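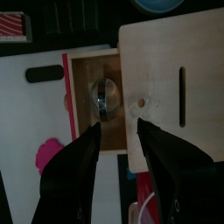

Figura 1 – Garra robótica junto a uma caixa de madeira aberta, durante a demonstração.

3. Visita de estudo ao laboratório da Jurard

A visita realizou-se a 3 de março de 2020 e contou com a participação de 21 alunos. A sessão foi conduzida pelo engenheiro Hưng Hầu, responsável pela área de manipulação robótica.

A demonstração incidiu sobre a aproximação da garra a objetos de pequena dimensão. No interior da caixa (Figura 1) encontra-se um objeto arredondado e refletor. Segundo o orientador, os reflexos dificultam a estimativa da posição por câmara, tema que o grupo retoma no capítulo 4.

Foi ainda apresentado o programa Turkiso, utilizado no registo dos ensaios. O grupo recolheu dados de 84 ensaios, cedidos pelo laboratório e reproduzidos no Anexo B.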